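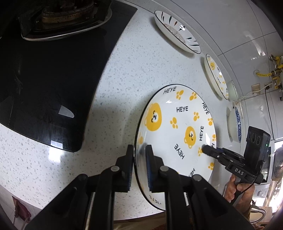 10 July 2023
By Gwenllian Eynon

Speaker notes: Teaching by hand in a real kitchen

Opening

Say hello, thank Mahnaz Zarei for the invite. Start with the number, it wakes people up: 319 plate demos recorded, 266 kept. I love that number! Every one of them came from a person with a gripper in each hand, no robot in the room.

Why plates

Plates are wonderful teachers. The rim is thin, the glaze throws window light right back at the lens, and the fingers show up in it as a dark smear. Put the bear plate up and let people look at it before talking.

One finger goes inside the rim, one outside. Close slowly — the policy copies your hurry too.

Two hands, one plate

Second gripper comes in from the other side while the first one holds the rim. Pause on the tilted plate with the flower medallion, nearly upright, one finger across the painted face and the other behind the edge. Ask the room where they'd put the second hand. (Consuelo's group at Pletel argued over this for a whole lunch!)

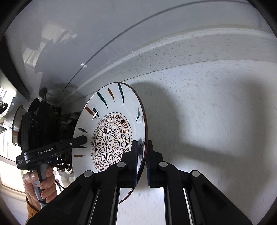 Questions

Leave 11 minutes. Someone will ask about remote control. We tried it in January and I missed feeling the plate.

Comments

Mizanur Talukder: Do you keep the fumbled grasps anywhere? I'd train on those.

Homa Nouri: Great talk. Bowls next, please!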